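The Case for the Municipal Kitchen

Vestport Council will shortly decide whether to renew the lease on its community kitchen. It should do so, and for longer than the 7 years proposed. 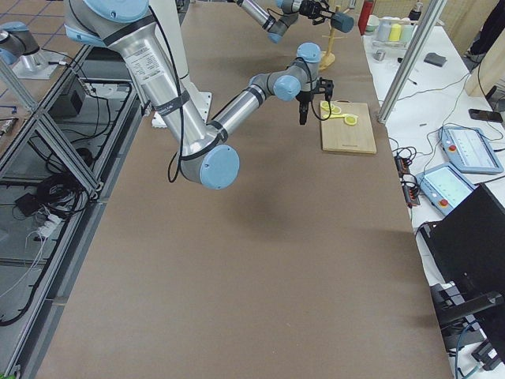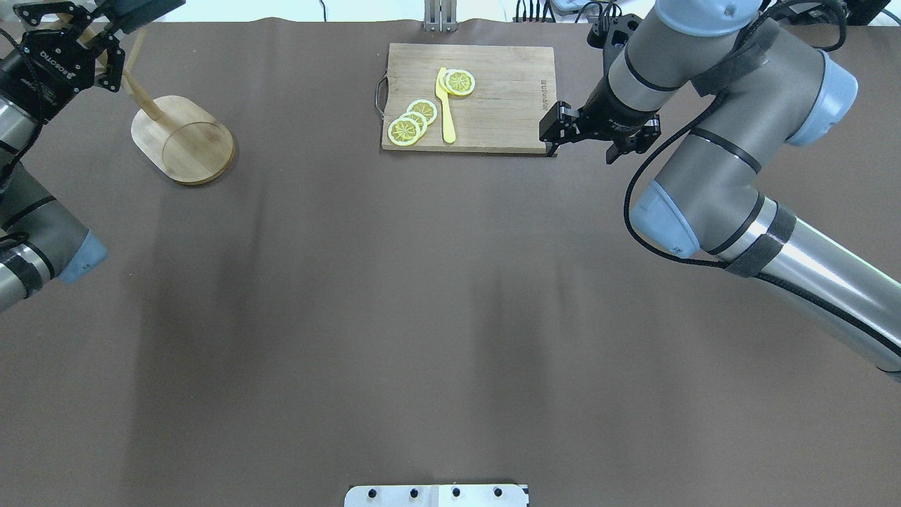 A light wooden cutting board, seen in both photographs.

The kitchen costs each ratepayer very little. In February it provided 1000 meals to residents, 106 of them delivered to homes beyond the Grotier Street bus route. No private operator has offered to maintain that service.

Critics favour selling the site and issuing vouchers. Vouchers have their place – but they do not teach a new tenant to cook, nor give a widower of 70 somewhere to eat at midday. Council should honour the programme it established and publish the full costs before any vote is taken.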